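3. Building and Driving the Rover

3.1 Chassis and electronics

The rover, which we call Sterkitz, was put together over two winters in the Ledesma shared workshop. The frame is bolted aluminum channel with four driven wheels. Two motor drivers sit under the deck, one per side, and a single-board computer rides on top in a plastic lunch container with a gasket. The first deck was cut from shelf board and warped, so the current one is a sheet of acrylic left over from another member's project.

Steering is by wheel speed difference only. This scrubs the tires on turns but saved us from building a steering linkage, and the paths we wanted to drive have few tight corners. The battery pack holds 4000 mAh, enough for a full session at walking pace. We control speed with a simple closed loop on the wheel encoders. The encoder mounts were printed at home and had to be redone when the first ones cracked at the screw holes.

3.2 Path following

The path follower, Etik, looks for the boundary between paving and ground cover in each camera view and steers to hold a set distance from it. It has no map. We wrote it to take its cue from color first and texture second, an order that was chosen on the bench with pictures from the workshop driveway. The driveway is plain gray concrete with grass on one side. Park paving is harder. Part of it may be close to white under direct sun while the shaded part goes dark, and the color difference between the two can be larger than the difference between shaded paving and shaded grass.

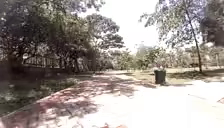 Figure 2. Curved section of path with brick edging on the left. The right side of the paving is in full sun.

In sections like the one in Figure 2, the edging strip is a better cue than the paving itself. We added a second color model for reddish bands and let the follower choose between the two models at each step. The choice is made on how straight and how long the candidate edge is. A long edge wins over a strong one.

Exposure was left on automatic for all runs. We tried a fixed setting on the bench and it lost the shaded ground entirely. A camera with a wider range would help, but the one we have came out of a parts drawer and we wanted to see how far it would go.

The reddish model brought a problem of its own. Where a colored band runs down the center of a path, the follower can take it for an edge and try to keep its usual distance from it, and that puts the rover well off to one side. We handle this by checking what lies beyond the band. If the strip on the far side looks like the strip on the near side, the band is treated as part of the paving and dropped.
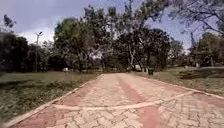 The check costs little time on the computer, and the whole loop still finishes before the next picture is ready. It does fail when one side of the band is in shade. In that case the follower falls back on the last good edge and slows down. If no edge is found for 600 milliseconds, the motors are stopped and a person with the radio takes over. We kept the radio link separate from the computer - it cuts motor power through a relay and works even if the software has hung.

3.3 Shadows

Tree shadows were the main source of false edges. A branch shadow can lie nearly parallel to the direction of travel, and at rover height it looks long and straight enough to pass the length test. We first tried to remove shadows by working in a color space that ignores brightness. This was fine for pale paving. On reddish paving the shaded patches also shift in color, and the method left large pieces of them behind.

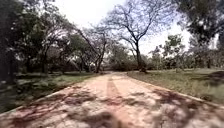 Crisóforo Figueroa, on reading a draft of this section, objected that we were treating shadow as noise: "You already know a shadow doesn't have a curb under it. Look for the raised edge and let the color be wrong." He suggested a cheap line laser aimed at the ground ahead. We have not built this. A laser line is hard to pick out in full sun, but the suggestion led us to weigh raised curbs more heavily where they exist, using the thin bright line they tend to show along the top.

Where there is no curb, we depend on texture. Grass gives many small edges in all directions, and paving gives fewer. The texture test is run on small windows along the candidate edge, and the windows vote. Worn grass next to rough paving remains the weakest case.

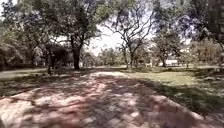
The voting windows were first set by hand and then adjusted with Teltetti, a small script that replays a saved run and reports where the chosen edge jumps from one picture to the next. Jumps do not always mean an error. They were still the fastest way to find the places worth looking at, and most of the changes described above began with one of them.

The code as of Tuesday, January 27, 2026, is the version used in the rest of this paper. A new camera mount with a stiffer post is planned for February and is not covered here.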